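Two-arm cable sorting cell: what rules apply when there is no fence?
Posted in Workshop Automation, Clutance Help

Heltel_bench
We are putting together written rules for a small bench cell before the September review. Two light arms share one mat and sort loose cables by colour into mesh baskets. The walls on three sides stop things falling off the back but the front is open, and that is where people lean in. Our supplier, Basside, sent a two-page sheet that says "follow local rules" and not much else.

What I want to know is whether a cell this small needs a full risk assessment, who should be allowed to reach in, and what to do about the two arms working close together. Both can go for the same tangle, and I can't find anything in the sheet about it.
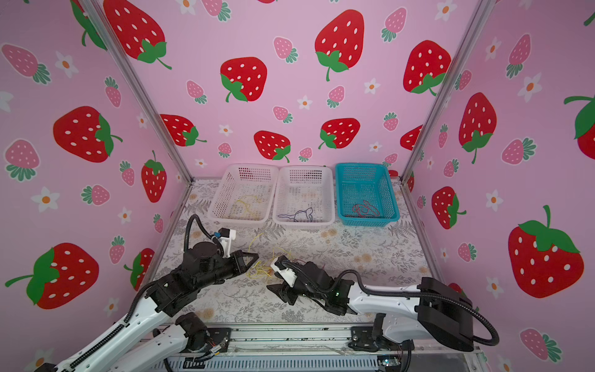

Borghild Ekström
Yes, do the full assessment. Small arms get treated as harmless and they shouldn't be. The assessment covers the whole job, so that means the arms, the grippers, what they hold and how people work near them. A light arm can still trap a finger against a rail or a basket rim.

Start with ISO 12100 for the method and then look at ISO 10218, which has one part for the robot and one for the finished cell. Buying a compliant arm does not make your cell compliant. If you bolted it together, that part is your job.

For reaching in, I would write it like this:

Stop both arms before any hand crosses the front edge. Stopping one is not enough.
Do not count a paused program as a stop. Use the stop device your assessment names.
One person holds the restart, and that person must be able to see the whole mat.
No lanyards, loose cuffs or rings.
Anyone waiting stands clear of the front.

The distance between the arms is a separate matter. We set a shared zone in the controller so that only one arm may enter it unless the task really needs both. When both are needed, the speed drops for both. Our written limit is 900 mm from the front edge for anyone not named on the sheet. Please don't copy that figure, work yours out from your own stopping time and reach.

Cables need their own line in the assessment. A long one held in a gripper moves well outside the path of the arm, and it can catch on a basket or on the arm's own conduit. We now include the length of the held cable when we draw the working area.

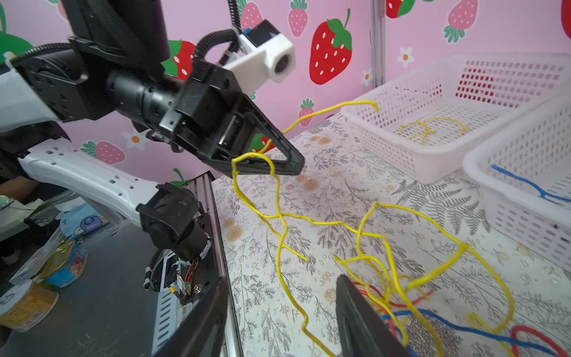 Yellow cable held in the gripper, with more lying on the cloth.

Also write down what happens on a snag. Ours says the operator stops both arms, opens the gripper by the manual control and frees the cable by hand from the slack end. They do not pull against a closed gripper. Then it goes in the log, even if nothing was damaged. We had 7 snags logged before we changed the order of picking, and the log is the only way we would have spotted it.

Keep the mat tidy between runs as well. Put out the cables for that run and no more, and check that nothing is lying over the base rail or near the wiring at the front. 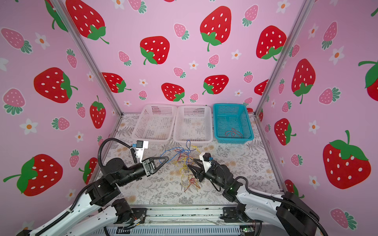
Put the start check on one side of paper and keep it by the stop button. Ours is form 1103 and it asks for the stop test, the state of the conduits, the gripper fingers and the baskets, then a signature. It gets done at 8 am and again after any change of task. If the form is longer than a page people tick it without reading.

Venkataraman user 2
Agree with most of that. We just put a light curtain across the front and it sorted it. Might be overkill for you.

Borghild Ekström
A curtain is fine if it is fitted at the right distance for your stopping time and wired to stop both arms. It still has to be in the assessment, and you still need the snag procedure.

Heltel_bench
Thanks both. I will redo the sheet with the shared zone and the held cable length in it. Basside can tell me the stopping times.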